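Hand-coloring a trail map with markers: how many colors is too many?
Forum: Paper, Pens & Maps > Works in Progress
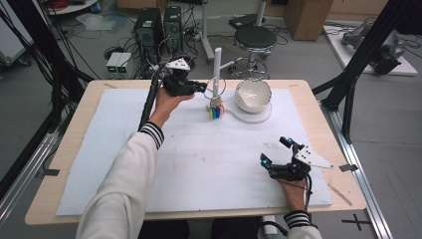

Marker bundle in its little white clip, next to the ring stand on the foam board.

contourqueen
18 Dec 2019
Hi all! I've finally inked the big one — the whole Grullesen valley on a single sheet, every footbridge and every bend in the creek, from the mill pond up to Trellach ridge. The linework took me all fall and I'm so happy with it I keep walking past just to look. Now comes color and I'm a bit scared of it. I have 200 hours in this thing (yes, I kept a log) and one bad green could sink it.

My plan so far: yellow for the meadows, green for woods, blue for water, purple for the high rock, red for the trail itself. Contours are in brown fineliner, 45 feet apart, which is an odd interval but it made the gorge look right. The paper is Sutcliffe smooth, the heavy one.

Do I go with flat fills and stop there, or try some shading on the slopes? And would you do woods or water first?

inkwell_tom
Water first, always. You want the lightest, cleanest areas down before anything darker gets near them. Also please scan the linework before you touch it! I lost a map of my county to one blob of green and had nothing to go back to.

Five colors sounds right to me. I'd shade the slopes though. A flat map of a steep valley looks like a floor plan.

mapmoth
Oh wow, 200 hours! Please post the whole sheet when it's done.

I'm going to disagree with Tom on the shading. Marker shading over contours goes muddy so fast. The contours already tell you how steep it is, let them do their job. If you want depth, use a soft gray pencil on the southeast sides afterward. You can erase pencil.

inkwell_tom
You can erase pencil, but you can't get it to sit on top of marker on smooth paper. It skates around and goes shiny. I've tried it with three different brands of gray.

mapmoth
It works fine on mine, but I use a toothier sheet. OK, fair point about the Sutcliffe.

contourqueen
Scan first, got it. Tom, what do you shade with? Same green, second pass?

inkwell_tom
Same pen, second pass, after it has dried completely. Strokes running downhill, so they follow the way water would go. Go about it in patches no bigger than your palm and leave the hard edge along a ridge line where it looks deliberate.

Da-eun Choo
Moderator
Moving this over from General, it belongs here. And what a project!

I colored the old Rokby sheet for our local trail club, the one that goes up to 2000 feet, and my advice is to rethink the purple. Purple next to red is hard to read at arm's length, and the red trail is what everyone looks for first. I ended up leaving the high rock bare paper with small ink hachures, and it turned out to be my favorite part of the whole map. People kept asking how I'd printed it.

contourqueen
Hmm! I love the purple, it's how the ridge looks in March when the heather stems are still dark. But the trail does run along it for a good stretch. What if I put a thin white gap on both sides of the red?

Da-eun Choo
Moderator
A white gap would do it, as long as you plan it now. Pencil the gap lines very lightly before any color goes on. Trying to color up to a gap by eye on a curvy trail is misery.

oldlegend77
Nobody asked me but five colors is two too many. Green, blue, red. Look at any map you really admire and count them up. I'd keep the meadows white too, yellow always looks like a coffee stain after a year on the wall.

mapmoth
Plenty of maps I admire have yellow meadows! And mine has hung in the hallway for ages without going brown. It gets no direct sun, so maybe that's the trick.

oldlegend77
Could be. Mine faced a window.

contourqueen
This is all so helpful, thank you. Keeping the yellow (sorry, legend!), keeping a pale purple only above 700 feet over the valley floor, white gap around the trail. I'm making a test strip tonight on an offcut of the same paper, with all five next to each other and a second pass of green over one end.

inkwell_tom
Put some of the brown fineliner on that strip too, under the yellow. That's where mine smeared.

contourqueen
Good catch, will do! Strip photos tomorrow.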